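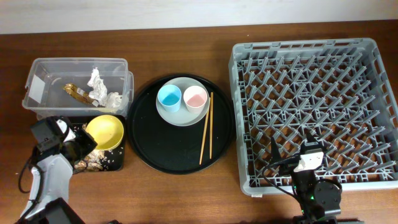 The autumn season at the Orevska film club opens in September with Venter, the submarine picture that a few members have been asking for since spring. It runs to 169 minutes with no interval, so the café will serve beforehand, from half past five. Bowls and cutlery should come back to the long table with the reddish-brown wood grain, where there is a clear plastic bin for wrappers and used tissues, before you go in. Hot food can't be taken into the auditorium.

Venter is set in 1917 and was made on a small budget, most of it spent on one set. The first hour is slow. After that it becomes a very tense film about four men who can't agree whether to surface, and the sound is the best reason to see it in a proper cinema. The ending divided our programming group — two of us thought it was cut short.
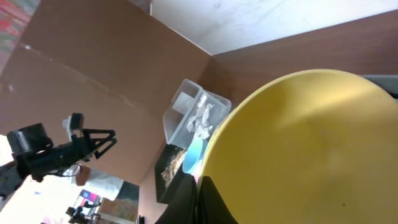
Orevska Film Club News — page 3

Sikell follows two weeks later. It is a comedy about a village postman, in the original language with subtitles, and a good deal lighter than the poster suggests. We had roughly 400 requests for tickets when we showed it last time, so please book early. Returns go on sale at the desk from 7 pm.

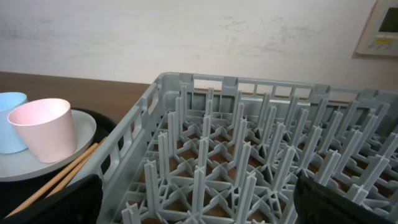
Clorkonus: the restored print

We have been offered the new print of Clorkonus, the science fiction serial, and will show it in three parts. The restoration has brought back the colour in the desert scenes, though the second reel is still scratched.

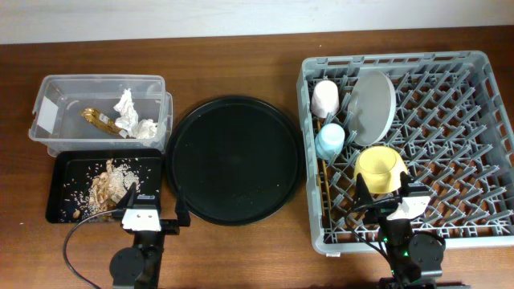

Part three includes the flooded city sequence, missing from every copy we have shown before. The print is on loan until 2028, so if all three nights sell out we will put on a second run.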